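Sobre nós – a casa de chá e a oficina Cluvusa

Publicado em outubro
Por Sanne Stevens

A Cluvusa é uma pequena escola e oficina de chá. Eu fundei esta casa junto com a minha sócia, Xuelian Qin, depois de trabalharmos as duas no mesmo escritório durante 4 anos, onde o chá era muito mau e a água era sempre fervida duas vezes. Peço já desculpa pelo meu português. Aprendi a língua em adulta e escrevo devagar, com o dicionário ao lado, mas prefiro escrever eu mesma esta página.

No início não tínhamos uma sala. Dávamos os cursos na cozinha da Xuelian, com as cadeiras emprestadas dos vizinhos, e quando vinham mais de seis pessoas alguém ficava sentado no banco do corredor. Depois encontrámos o espaço onde estamos hoje, no edifício Zacharias, no segundo piso. Era um antigo armazém de papel. Pintámos as paredes nós mesmas e deixámos o chão como estava.

O que ensinamos é simples de explicar: como preparar uma boa chávena em casa, com as coisas que a pessoa já tem na sua cozinha. Não vendemos bules caros e não pedimos aos alunos que comprem nada antes da primeira aula. Trabalhamos com chá verde, chá preto, oolong e também com infusões de ervas, que em Portugal têm uma tradição muito bonita. A lúcia-lima, por exemplo, eu não conhecia antes de morar cá, e agora é a que bebo todas as noites.

A primeira aula é dedicada à água. Muitos alunos ficam admirados, porque chegam com vontade de cheirar folhas e abrir latas, e nós falamos uma hora inteira sobre a água e sobre a chaleira. Usamos chaleiras eléctricas comuns, daquelas que se levantam da base e que qualquer loja tem. A Xuelian gosta de mostrar como a mesma folha fica doce com a água menos quente e amarga com a água a ferver. Cada aluno prova as duas chávenas e escreve no caderno o que sentiu.

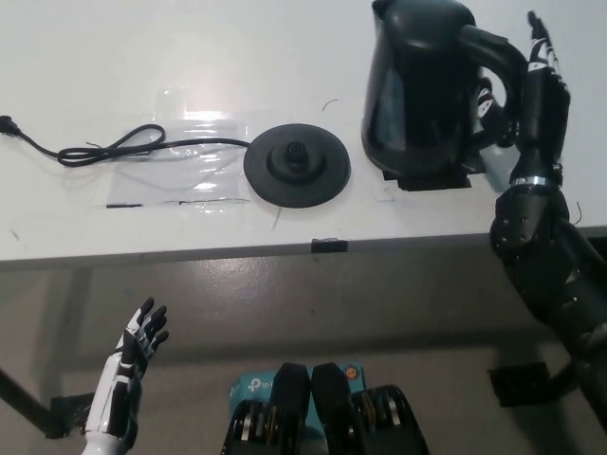

Na segunda aula entram então as folhas. Provamos quatro chás, sempre pela mesma ordem, do mais leve ao mais forte, e entre um e outro comemos um pedaço de pão sem sal. O pão vem da padaria Kirberg, que fica na nossa rua e que nos guarda um todas as manhãs em que há curso. A terceira aula é para praticar. Aqui eu falo pouco e fico mais a lavar chávenas – é a parte do trabalho de que gosto mais, embora a Xuelian não acredite.

Temos algumas regras na sala, que herdámos ainda do tempo da cozinha. O fio da chaleira fica sempre em cima da mesa e nunca pendurado para o lado onde as pessoas passam. Quem serve, pega na chaleira só depois de ela desligar sozinha. As chaleiras são esvaziadas no fim do dia e ficam com a tampa aberta durante a noite. Uma vez por mês tiramos o calcário com vinagre, e nesse dia a escola inteira cheira a salada.

Cada curso tem 3 aulas e os grupos são pequenos. Para empresas e associações fazemos também uma sessão única, de 2 horas, com um máximo de 20 pessoas. Nesse caso podemos ir até ao vosso local, desde que exista uma mesa firme e uma tomada perto. As chávenas levamos nós.

A Xuelian cresceu numa família onde se bebia chá desde manhã até à noite, num copo de vidro com as folhas dentro, sem cerimónia nenhuma. É ela quem escolhe os chás e quem fala com os produtores. Eu venho de um país de café e trato das inscrições, das contas e das respostas às mensagens. Se a resposta demora, a culpa é minha. Costumo escrever depois das 17 horas, quando os alunos já saíram.

Desde o ano passado publicamos também um caderno pequeno, chamado Nuvberg, com as notas das provas e algumas receitas de bolos secos que os alunos nos trouxeram. Oferecemos o caderno a quem faz o curso completo, e há exemplares para consultar na entrada.

Quem quiser visitar a sala antes de se inscrever é bem-vindo. Basta tocar à campainha do segundo piso e esperar um pouco – a porta de baixo é pesada e nós descemos sempre para abrir.

Artigos recentes
Como tirar o calcário da chaleira com vinagre
Lúcia-lima, cidreira e hortelã: infusões para a noite
Caderno Nuvberg: as notas de prova do outono
Sessões para empresas: o que é preciso preparar
O pão sem sal da Kirberg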